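The grippers work. The claims are another matter

23 shares | 4 comments

The engineer in charge of the tests at Marmont has a word for most gripper brochures, and she asked us not to print it. Her group spent the better part of the summer comparing hand-held grippers, the kind a person carries around and squeezes to record how a job is done, so that a robot arm can be taught the same job later. The sellers say it is cheap, quick and nearly as good as driving the arm itself. She was hired to find out.

"I don't think anybody is lying," she said. "I think they tried it on a good day, with their best person, on a cup."

Marmont, which packs spare parts for farm machinery, bought two sets, one from Jirnau and one from Kendow. Each task on the list was to be recorded 200 times with each set. The tasks are dull on purpose: pick up a bag of washers, put it in a tray, close the lid.

The first trouble was the fingers. Soft rubber pads forgive a lot when a human hand is behind them, she said, and that is exactly what worries her. A person feels the bag slip and tightens up without thinking about it. The recording holds the movement but not the reason for it.

"So you play it back on the arm and the arm drops the bag. Then the supplier tells you to record more. More of what?"

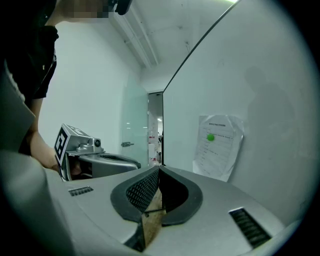 Page last changed: September 17, 2018

The marker cubes are her second complaint. A camera has to see the printed squares to know where the tool is, and people lean in when they work. They put their heads and elbows where the camera would like to look. Of 349 recordings made in the first round with the Kendow set, 92 had to be thrown out for lost tracking — a figure that doesn't show up in anything she was sent before buying.

I asked whether that was just a matter of training people better. She shrugged.

"Sure. You can train them to stand funny. But then you're teaching the robot from someone who is standing funny."

She was fairer to the hardware than I expected. The Jirnau handle is comfortable, she said, and the wide-angle view from the tool is worth having, even if everything near the edge comes out bent. Her people could learn either set in a morning. With the older method, steering an arm by joystick, it took days before anyone got a clean run, and two of them never did.

What she won't accept is the price comparison. The sellers count the hours spent recording. They leave out the hours spent sorting, and at Marmont the sorting took longer. It also takes someone who knows what a bad recording looks like, and that person costs more than the one squeezing the handle.

Macedo, the firm that supplies the arm, has offered new control software that it says will fix the dropped bags. She has heard that before, from a different firm, on a different arm. The software is due in October and she has set aside up to 7 working days to test it.

"If it's good I'll say so," she said. "I'd like to go home early for once."

I asked what she would buy if she had to choose now. She said she would keep the joystick for one more year.

4 comments

gearbox_ed
We had the same thing with lost tracking. Moving the lights helped a little. Moving them back helped about the same.

plantfloor
She's comparing a first try with a method people have used for years. Do it again in a year and see.

tmk
Would be nice to know how many got thrown out with the Jirnau set. Why give only the one number?

gearbox_ed
@tmk I wondered that too. Also what was wrong with the lid task, it's on the list and then never mentioned again.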